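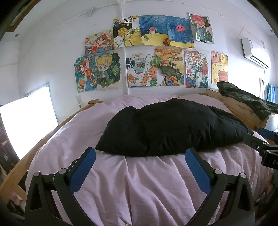

You don't sleep on a black pillow, Myrto told me on the phone, you'll dream of coal. She had plenty of opinions about bedding, and I'd made the mistake of asking for one.

I said it was a perfectly good pillow. She said to put it on the floor and use the nice one from the hall closet, the one in the Cabral bag, and to stop arguing with a woman who was paying long distance. (She wasn't. It's been years since anyone paid long distance, but Myrto Koutsoukos still talks like the coins are dropping.)

So that was how I spent the evening of 31 Oct, making up a bed for my sister's boy, who was going to be on the last bus from Skurnari with one backpack and, according to his mother, a cough. He's 14. The last time he stayed with me he was small enough to sleep sideways, and he drew all day long, lying on his stomach with his heels in the air, and every time he finished a picture he handed me the tape. I never took them down. I did think about it that night — a boy that age might not want to wake up under his own old drawings. I got as far as picking at one corner with my thumbnail, and the paint started coming with it, so I pressed it flat again and decided he could live with it.

The clothes were a bigger problem. I had a heap of them on the side of the bed and I'd been sleeping next to it since July, the way you'd sleep next to a large quiet dog. Some of it was clean! I'm almost sure of that. I tried sorting it into piles and then I tried smelling it, and in the end I carried the whole lot into the kitchen in my arms and dumped it on the table, on top of the mail, and closed the door on it.

Then the duvet. It never lies flat, that thing. I shook it from the foot of the bed and it came down in hills, so I went around to the side and pulled, and the hills just moved over to me. My sister would have ironed it. My sister once ironed a tent.

Myrto called back while I was on my knees hunting for the other slipper.

"Did you change the pillow?"

"Yes," I said.

I hadn't. The Cabral one smelled like mothballs, and I'd sneezed twice just unzipping the bag. But I looked at the black one lying there, all lumps, and I gave it a few good punches and turned it over. It looked exactly the same on that side.

"And he'll be hungry," she said. "Make eggs."

The bus was late, of course. I stood at the stop for 51 minutes with my coat over my pajamas. When he finally got off he was taller than me, which his mother hadn't mentioned, and he said hi in a voice I'd never heard before.

He didn't want eggs. He walked straight down the hall to the bedroom as if he'd been gone a weekend, and I stayed behind to lock up. When I got there he was standing on the mattress in his socks with his nose almost touching the wall.

"This one's crooked," he said.

"It's been like that for years."

"Have you got any tape?"

I went to look for some.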